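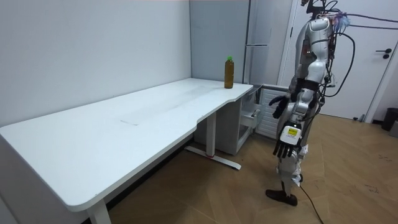 FOR IMMEDIATE RELEASE
December 18, 2018

Trudbridge Nurseries to Sell Peat-Free Potting Mix at All Garden Centers Starting in April

TRUDBRIDGE – Trudbridge Nurseries will begin selling a peat-free potting mix under its own label next April. The mix, called Tremonik, is made from composted bark, coir and screened green waste, and will be stocked at all 16 of the company's garden centers. It will also be used in the company's own growing houses at Irar, where most of its bedding plants, herbs and vegetable starts are raised.

The nursery has been testing the mix at Irar for the past four growing seasons. Over that time it was used for 164 plant varieties, including petunias, geraniums, salvias, tomatoes, peppers, basil and a range of hardy perennials. Plants in the mix were grown next to plants in the peat-based mix the nursery now uses, with the same light and the same feeding schedule.

Most of the bedding plants did as well in Tremonik as in the older mix. Tomatoes and peppers rooted a little faster. Lobelia and a few of the fine-seeded annuals came up unevenly in the first two seasons, and the bark was screened more finely as a result. The nursery does not recommend the standard mix for sowing very fine seed. A separate seed-starting blend is still in testing and is not part of the April launch.

Watering is the main thing gardeners will need to adjust. The top of a peat-free mix often looks dry while the root zone is still moist. Trudbridge advises pushing a finger into the pot to the second knuckle before watering. Pots in full sun may need smaller drinks more often during the hottest weeks of summer. A mulch of fine gravel or bark helps keep the surface from crusting.
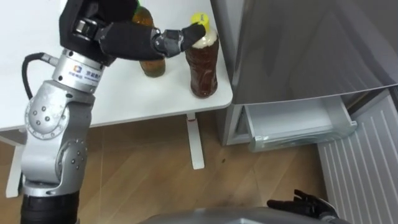

Balogun Garden Supply, which will also carry the mix, said its customers have been asking for a peat-free choice for years but want to know how to water it. The company said it asked for clear directions on the front of the bag, in large type, and that it was glad to see them there. It added that it would keep a peat-based mix on the shelf through the first season for customers who are not ready to switch.

Feeding is a little different as well. Tremonik contains enough slow-release fertilizer to carry most annuals for up to 30 days after planting. After that, container plants should get a balanced liquid feed every week or two until the end of summer. Heavy feeders such as tomatoes and petunias will show pale lower leaves if feeding starts late. Perennials and shrubs in large tubs need less and can be top-dressed in spring.

The mix is meant for containers, window boxes, hanging baskets and raised beds. In raised beds it can be blended half and half with garden compost. It should not be used for blueberries, azaleas, camellias or other acid-loving plants. The nursery will continue to sell its existing acid mix for these.

Bags should be stored under cover and used within the year they are bought. An opened bag can be folded over and clipped shut. If the mix has dried out in storage, it should be tipped into a tub or wheelbarrow and moistened before pots are filled.

Trudbridge will change over its own production in stages. Herbs and vegetable starts will be grown in Tremonik for the coming spring season, with bedding plants and hanging baskets to follow. Perennials take longer to reach sale size, so some plants on the benches will still be in the older mix for a while. Plant labels will show which mix was used.

Staff at the garden centers will be trained in the new mix over the winter. Each store will have a planted display of containers near the entrance in April, along with a free printed sheet on watering and feeding. Short potting demonstrations will be held at every location during the opening weeks of the season. Times will be posted in the stores.

Tremonik will be sold in small and large bags. Landscapers and community gardens can order it loose by the cubic yard from the Irar yard, for pickup or local delivery. Orders for loose mix will be taken from the start of the spring season.

About Trudbridge Nurseries
Trudbridge Nurseries grows and sells bedding plants, perennials, vegetables, herbs and shrubs for home gardeners. Its plants are raised at the company's growing houses in Irar and sold through its own garden centers and independent retailers.

Media and trade inquiries: Press Office, Trudbridge Nurseries

###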